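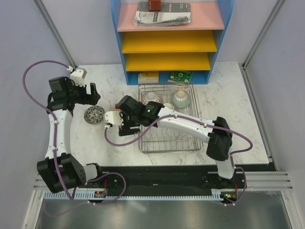

Über uns

Schön, dass du hergefunden hast! Wir sind die Haushaltsschule Solitz, eine kleine Schule für alles, was in einer Küche nach dem Essen passiert. Kochkurse gibt es viele, und wir besuchen selbst gern welche. Bei uns geht es um die Stunde danach: spülen, abtropfen lassen, abtrocknen, einräumen, und zwar so, dass man am nächsten Morgen gern wieder in die Küche kommt.

Wie alles anfing

Gegründet haben wir die Schule zu zweit. Kenza El Sherbiny hat lange in der Hauswirtschaft eines Internats gearbeitet und dort jeden Tag Geschirr für 900 Leute durch die Spülküche gebracht. Selma Pavlović kommt aus der Keramik und hat eine Schwäche für Schalen, die man ihr besser nicht ausreden will (ihr Küchenschrank zu Hause ist entsprechend voll). Kennengelernt haben wir uns an einem Abwaschbecken bei einem Straßenfest in Pronberg, und nach dem dritten Stapel Teller stand die Idee mehr oder weniger fest. Den ersten Kurs gaben wir im April darauf, mit fünf Teilnehmenden und einem einzigen Abtropfgestell, um das sich alle drängten.

Was du bei uns lernst

Angefangen wird mit dem Geschirr selbst. Wir arbeiten mit Schalen aus Keramik, einfarbigen und gemusterten, weil man an ihnen so viel üben kann: Wie stellt man eine tiefe Schale ins Gestell, damit das Wasser abläuft? Was darf ineinander, was lieber nebeneinander? Welche Glasur verträgt die raue Seite vom Schwamm und welche bekommt davon Kratzer? Du wirst staunen, wie viel Platz in einem gewöhnlichen Drahtgestell steckt, wenn man mit den großen Stücken hinten anfängt und sich nach vorne arbeitet.

Dann kommen die Tücher. Leinen zum Polieren, Baumwolle für den Rest, und bitte keinen Weichspüler, sonst nehmen sie kein Wasser mehr auf! Karierte Geschirrtücher sind bei uns die heimlichen Lieblinge. Wir zeigen drei Arten, sie zu falten, und es wird jedes Mal diskutiert, welche die beste ist. Selma schwört auf die schmale, Kenza legt sie lieber flach ins Regal.

Das Regal ist das dritte große Thema und für viele das schönste. Bei uns darf es bunt sein: Rosa, Gelb und Blau machen gute Laune, und an Farben merkt man sich Plätze viel leichter als an Etiketten. Wir üben, was nach oben gehört und was nach unten, wie man eine kleine Schachtel für Krimskrams sinnvoll nutzt und wohin mit den Dingen, die in jeder Küche landen, obwohl sie dort nichts zu suchen haben. Die gefaltete Zeitung, das Heft von gestern, das Bauteil, das irgendwer noch reparieren wollte. Kennst du bestimmt.

Unsere Kurse

Der Grundkurs heißt Gosta und umfasst fünf Abende. Er ist für alle gedacht, die gerade ihre erste eigene Küche haben oder ihre alte endlich mögen wollen. Wer danach weitermachen möchte, kommt in die Werkstatt Kelmendi, wo wir einen ganzen Tag lang Regale aus- und wieder einräumen, Stapel umbauen und zwischendurch sehr viel Tee trinken. Mehr als 28 Plätze vergeben wir im Halbjahr nicht. So bleibt Zeit, auch einmal eine halbe Stunde über Untersetzer zu reden.

Schulklassen sind uns ebenfalls sehr willkommen! Mit Kindern arbeiten wir gern über Muster und Farben: Welche Schale passt zu welcher, was gehört zusammen, wo ist der freie Platz im Gestell? Die Jüngsten sind oft erstaunlich streng, was Ordnung angeht.

Was uns wichtig ist

Bei uns muss niemand perfekt sein. Eine angeschlagene Schale wird weiterbenutzt, solange sie dicht ist und keine scharfe Kante hat, und zusammengewürfeltes Geschirr finden wir ohnehin hübscher als ein komplettes Service. Wir kaufen vieles gebraucht, tauschen untereinander und freuen uns über jedes Stück, das jemand von zu Hause mitbringt und vorstellt. Manche Geschichten dazu erzählen wir heute noch weiter.

Besuch uns

Zum nächsten offenen Nachmittag laden wir am 11. August 2024 ein. Du kannst ohne Anmeldung vorbeikommen, dir die Kursräume anschauen und gleich mitmachen. Bring gern deine Lieblingsschale und ein Geschirrtuch mit. Für Kuchen sorgt Kenza, abgewaschen wird gemeinsam.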